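The box on the floor: a month of tidying up after myself

I have a theory that every home, workshop and rented unit in the country contains one cardboard box that everyone walks round. Mine has moved house with me twice. I carried it up the stairs in Nelberg, I carried it down again three years later, and at no point did I take anything out of it (I did add some tape, and I think a sandwich bag of screws).

So in April I decided to have a proper go at the clutter, boxes, tables, the lot, and write down what happened. I'm not a naturally tidy person. My mother used to say I could untidy a room by looking at it, and she was being kind.

I started by ringing Jamshid Mazandarani, who runs a small clearing-out business called Grivgate and has seen worse than anything I could show him. His advice was very plain. Put the box on the floor where there's space, open all the flaps, and don't tip it out. "People tip it out because it feels like progress," he told me, "and then they've got a box and a floor to deal with." He works from the top down, one thing at a time, and everything goes somewhere before the next thing comes out.

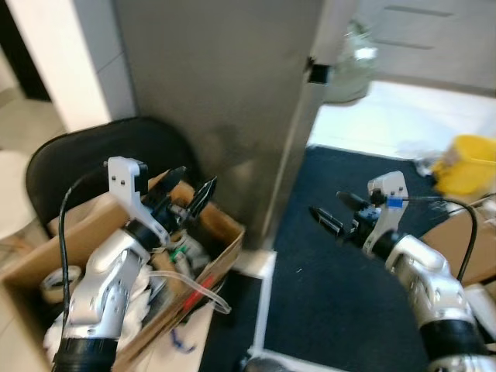
I lasted a good ten minutes before I wanted to tip it out. There is something maddening about handling a roll of tape, deciding it's a perfectly good roll of tape, and then having to get up and put it with the other tape. But I will say this for the method, you find out very quickly how many things you own that have no place to go. Those are the ones that end up in the box, of course! The tape has a drawer. A bit of clear tubing has no drawer, and never will, and so it lives with me for ever.

Jamshid's rule for tubing and its relatives is that if you can't say what it belongs to, it goes. I argued. I lost. (I have kept one short length, and he needn't know.)

Boxes, though, are the easy part, being hidden things you can ignore with a clear conscience. Tables are much worse. A table fills up in full view, a pair of pliers one evening and a cloth the next, then a carrier bag with something in it you mean to take back, and before long you're eating your tea off your knees. My friends at the Hassanpour studio have a long bench they swear was clear at Christmas, and I believe them, just about.

What got me moving was splitting the table into tools and not-tools. Tools are a pleasure to sort, I could do it all day. Everything left over is wrappers, bottles and bags, and most of that is rubbish you've simply stopped seeing. I did the tools first as a bribe to myself and then got the bin bag out while I was still feeling pleased.

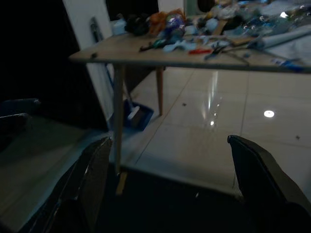 The drinks can problem

I need to talk about cans. I drink a fair amount of fizzy stuff when I'm working, and I'm one of those people who crumples the can, puts it down and forgets it exists. I've found them behind the Levico shelves, on the windowsill and, once, in a boot. Moving the recycling nearer to where I sit did more good than any amount of telling myself off. It's now an open box on the floor by my chair, nothing fancy, and I can drop things in without standing up.

The same goes for thin plastic bags, which seem to breed. I had 300 of them by my own scornful estimate, all stuffed inside one another, and I kept a handful for bin liners and let the rest go to the supermarket collection point.

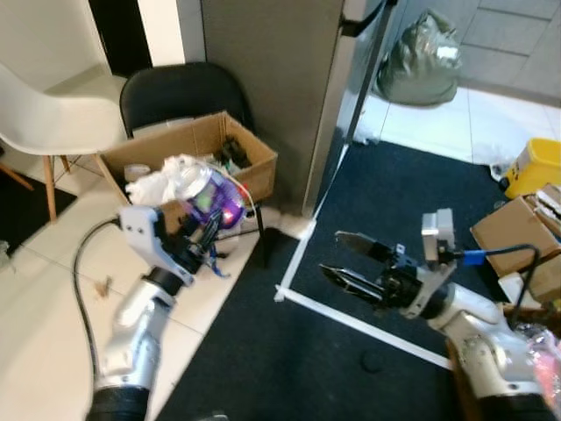
How do you stop a sorting box from turning into another junk box?

Give it one job and empty it before it's full. If mine is for recycling, a screwdriver isn't allowed in even for five minutes, and when the contents get near the flaps I take the whole thing out to the bins that same evening.

The old box, the one from Nelberg, is flat now and behind the door. I still have the sandwich bag of screws. I'm keeping those.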